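Subject: Re: [homebinders] Wheat paste vs. PVA for a thick book

On Oct 19, 2001, bivach_bindery wrote:

> I have a cookbook here that has come completely apart, some 700 pages,
> and the spine is a mess of old yellow glue that comes off in flakes. My
> aunt wants it back by December so she can use it. I've only done thin
> notebooks so far. Would you use wheat paste on the spine or just go
> straight to PVA? And do I have to resew the whole thing? Also my paste
> keeps going lumpy, is it the flour?

Oh, I love this kind of job! Cookbooks are the best books to fix, they get used so hard and people are so happy to have them back on the counter.

First question first. Paste and PVA do different work for me. I use paste to get the old glue OFF. Brush it on the spine good and thick, leave it alone until the old stuff turns to jelly, then lift it away with a dull bone folder or the back of a butter knife. Go slow and do a few inches at a time. If the paper gets soft, stop and let it dry out overnight before you go on. I did a field guide this way last winter and got impatient near the tail, and I still see the fuzzy patch every time I open it.

Once the spine is clean and dry you can look at how it was put together. If there are folded sections with thread in them, and the folds are sound, you may only need to resew the first 2 and the last 2, where the strain is. If it's all single leaves then sewing won't help you much, and I'd double-fan it with PVA and a strip of mull. A book that fat wants a rounded spine too, or it will cave in on the shelf.

For lumps, I doubt it's the flour. Mine went lumpy for years until I started mixing the flour with cold water and letting it sit before any heat went near it. Then low heat, stir the whole time, and push it through a strainer while it's still warm. I use 1 part flour to 5 parts water, which makes a paste you can thin down later for tissue repairs. I've bought the ready-made Zostano powder as well and it's fine, a little grainy.

About work surfaces, which came up in the thread on Egger presses: I don't think you need anything fancy. Flat, steady, and old enough that you don't mind it. A top that already has scuffs is a joy to work on, you stop fussing over it. Put waste paper down, change it every time you paste, and wipe up before the drips set. 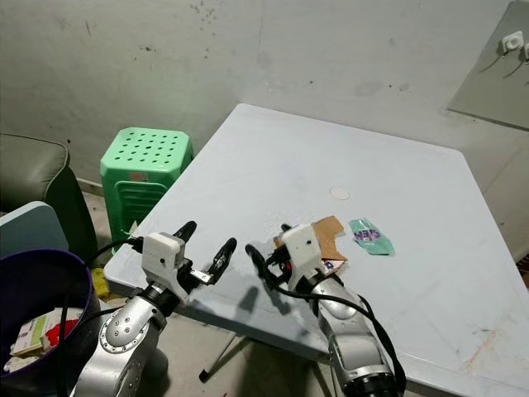 A member wrote to me off-list that waste paper alone isn't enough with a big book, and that a sheet of silicone release paper under the text block saved more than one spine from being glued to the bench. I've since tried it and it's wonderful – the dried paste just peels away. The same message said to knock the book up square on its head before fanning, never on the fore edge, and to check it with a try square after the boards go on.

On pressing, please don't rush. I borrowed a Pristamex nipping press for a month and got carried away with how strong it was, and squeezed the round right out of a perfectly nice spine. With a cookbook I'd use two boards and a couple of bricks wrapped in cloth, with the spine hanging just past the edge of the boards.

Save any loose clippings and handwritten cards you find in there! Put them in an envelope pasted inside the back board. Use a strong cloth for the spine, buckram if you can get it, and make the joints a hair wider than you think you should so it opens flat next to the stove.

What state are the covers in? If the old boards are straight you could keep them and lift the cloth for a reback. I can write up how I do that if there's any interest.

--
homebinders list
Please trim your quotes when replying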